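Chapter 3
Packaging and the Movement of Goods

Chapter Outline
3.1 Why Goods Are Packed
3.2 Corrugated Board and Its Grades
3.3 Folding, Closing and Stacking
3.4 Packaging Costs in the Small Firm

Introduction

Almost every product sold in a store has spent part of its life inside a container that the customer never sees. Goods leave the factory in cartons, travel on pallets and wait in warehouses before they reach a shelf. The cost of these containers is small when set against the price of a single item, but it is paid on every unit shipped. A firm that chooses its packaging poorly will pay twice: once for the material, and again for the goods that arrive damaged.

Consider the case of Jultik, a maker of kitchen scales with a single plant in the town of Horau. For several years the company shipped all of its products in one size of carton. Small orders traveled in boxes that were mostly empty, and the space was filled with paper. When the company reviewed its accounts in October, it found that freight charges had risen even though sales had not. Its carrier, Gouveia Freight, set its prices by volume as well as by weight. Jultik was paying to move air.

The company replaced its single carton with 3 sizes and trained its packing staff to choose among them. Orders of up to 40 units went into the smaller sizes; larger orders were sent to the Kadari warehouse and placed on pallets. We return to this case in Section 3.4, where the full costs are set out.

The material most often used for shipping cartons is corrugated board. In its common form it consists of 2 flat sheets of paper, called liners, with a wavy sheet glued between them. The wavy sheet, or medium, gives the board its stiffness. A carton is strongest when the waves run from top to bottom — a point that matters greatly when loads are stacked, as Section 3.3 explains. Cartons are usually delivered flat and folded into shape by the packer.
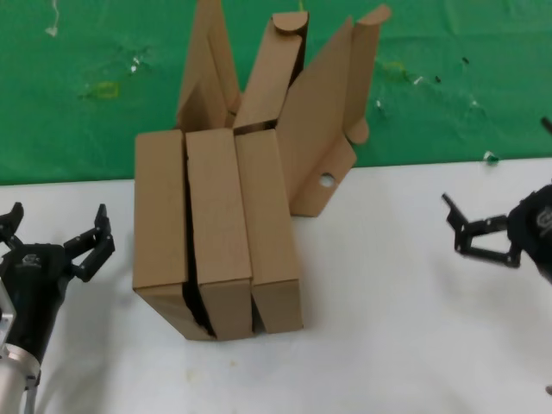

Learning Objectives

After studying this chapter, you should be able to:
Explain the main purposes of packaging in trade.
Identify the parts of a sheet of corrugated board.
Compare the costs of using one carton size and several.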